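The Butler Is Still Thinking About It
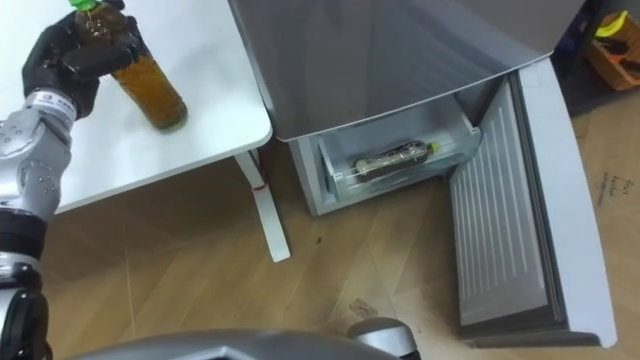 One bottle in hand, another lying in the fridge.

By Mireille Nimri

Putting drinks in a mini fridge is a job I have given to children, houseguests and a man who came about the gutters. At Clarik's workshop in Breldale, it belongs to Niduno, a robot with a fine set of black fingers and no sense of urgency.

Its record since May stands at 195 bottles shelved in 300 tries. My nephew does better, though he charges — and he drinks the stock. Clarik wants laundry next. I've kept my hamper at home for now.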